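Dareo 小物件套装用后记

这套东西是1月买的，牌子叫 Dareo，在 Iltham 的店里付了398元，附一本薄薄的说明。买之前我在看 Stutis 的同类产品，那一套便宜一些，但里面全是几何块，孩子玩过一阵就不碰了。Dareo 的卖点是把形状差得很远的东西放在一起：胡萝卜、海螺、瓶子，再加上方块。玩法也简单，摸、认、分类、说名字，大一点的孩子可以闭着眼睛猜。

原装的收纳袋太软，东西倒进去就堆成一团，找起来费事。我后来改用牛皮纸折了个浅碗，底下垫一块硬纸板，边上用黑胶带固定，再放到白色的塑料面上，几件东西摊开，一眼能看全。

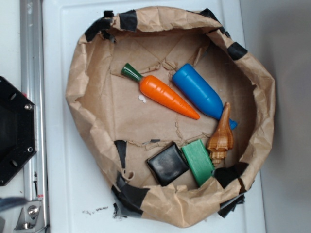
先说做工。胡萝卜是我最满意的一件，身上的横纹摸得出来，叶子捏着也不扎手。海螺的螺纹做得深，孩子拿到手里总要转几圈。瓶子比较普通，表面光滑，小手容易滑脱，家里最小的那个常常要两只手去抱。两个方块没有什么可说的，棱角处理过，掉在地板上声音偏大。

再说耐用。半年下来没有哪件开裂，颜色也没有明显变浅。清洗用温水加一点洗碗液，海螺的沟里容易藏灰，要拿旧牙刷刷一下。说明书建议每次只拿出5件，我试过一次全倒出来，孩子挑花了眼，反而玩不久，所以这一条我同意。每次玩10分钟，再长就要换花样。

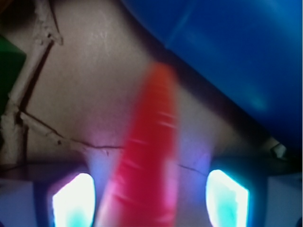 Seren Griffiths 觉得398元买这几样东西偏贵，她家用的是厨房里的真胡萝卜和海边捡的贝壳，孩子照样玩得高兴，只是胡萝卜隔几天就得换。她还提到方块可以单买，Jenkins 那家20元一个，尺寸差不多。

这个意见有道理。如果家里已经有积木，方块这部分确实重复了，Dareo 又不肯拆开卖，我写信问过，回复是只卖整套。

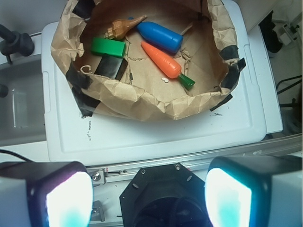 纸碗用下来比我预想的结实，缺点也有。纸边会越折越皱，胶带要隔一阵补一次。底板磨久了会起毛，黑色方块旁边那一片就是，胡萝卜下面也掉了一点白色的碎屑，倒东西之前最好先抖一抖。想省事的话，买个浅口的塑料盒更合适，只是东西碰上去声音会大些。

总的看法：做工可以，价钱偏高，收纳袋等于没有。家里有两三岁孩子、手头又没有类似玩具的，可以考虑；已经有一箱积木的，等打折再说。我给它打的分是满分10分里的7分，扣分主要扣在收纳和那只瓶子上。

26/07/2026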